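Punavton School Library: Matching Reading Levels to Loan Records

Student project report
Mansa Zakaria
Submitted 2/20/25

Background

Punavton School takes students from kindergarten through grade six. Each classroom keeps a reading log on paper, and the library keeps its loans in a catalog program called Toletti. The two records have never been joined. A teacher who wants to know whether a student is borrowing books at the level set in class has to look up each title by hand.

The project asked whether the join could be done with the data the school already holds, and how much of it would be usable. It did not try to measure whether students read better as a result. That would need test scores, and the school did not release them for student work.

Data

Toletti exports loans as a plain text file with one line per loan. The export used in this report has 4000 lines and covers the fall term. Each line holds a borrower number, a book number, a date out and a date in. Borrower names were removed by the library before the file was handed over, and the borrower number was replaced with a code.

The catalog itself was exported separately. It lists 3000 titles. Of these, 1000 have a reading level filled in. The rest have an empty level field, mostly older stock that was entered before the school adopted the Fendent leveling scale. Fendent assigns each book a letter and a digit. The classroom logs use the same scale, but some teachers write only the letter.

The classroom logs were typed into a spreadsheet by hand from photocopies. Where the handwriting could not be read, the cell was left blank and marked for a second look. Blank cells that stayed blank after the second look were dropped.

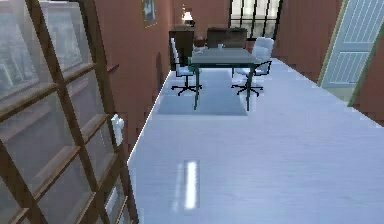
The typed logs were then checked against the class lists for the right code. A student who changed classes during the term has two log pages, and these were merged under one code. The later level was kept in cases where the two pages overlapped.

Method

The join was run in three steps.

1. Loans were matched to catalog titles by book number. Lines with a book number not found in the catalog were set aside. Most of these were magazines, which Toletti numbers in a different way.

2. Matched loans were filtered to titles with a Fendent level. A loan of an unleveled title says nothing about level, so it was left out of the comparison but kept in the count for the class.

3. The book level was compared to the student's class level on the date the book went out. The result was stored as below, at or above. When the log gave only a letter, the digit was ignored on both sides.

The script was written in Python and takes a few seconds on a school laptop. The first version compared the book level to the level at the end of term. This made many early loans look too easy, and the step was rewritten to use the date out.

Results

After all three steps, 901 loans had both a book level and a student level. This is the usable set. The loss at step 2 was by far the largest, as expected from the number of unleveled titles.

Within the usable set, "at level" was the most common result in grades one through three. In grades four through six "below" was more common. The upper grades borrow a large number of comics and joke books, and Fendent places nearly all of these low. It is not clear that the scale is a fair measure for such titles.

Kindergarten was excluded. Loans there are chosen by the teacher and are not recorded to a student.

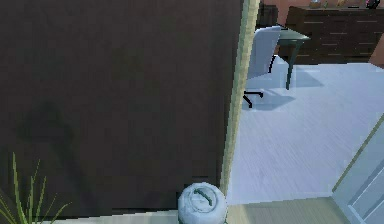 Limits

The usable set leans toward newer books. A student who likes the older adventure series will appear in the data only a few times or not at all. Any statement about a single student drawn from this set should be treated with care, and the report makes none.

The typed logs were checked by one person only. A second typist would have given an error rate.

Recommendations

The level field should be filled in for the titles that are borrowed most. Sorting the loan file by book number gives the order of work directly. The publisher Onsri prints the Fendent level on the back cover of its readers, so those can be entered from the shelf.

Teachers should write the full level, letter and digit, in the reading log. The log sheet has one box for both at present. A revised sheet with two boxes is attached as Appendix B.

Toletti can store a student level next to the borrower number, although the school has not turned this on. If it were used, the paper logs would not need to be typed and step 3 could run inside the catalog.

Appendix A: Script listing
Appendix B: Revised log sheet
Appendix C: Code list for the loan export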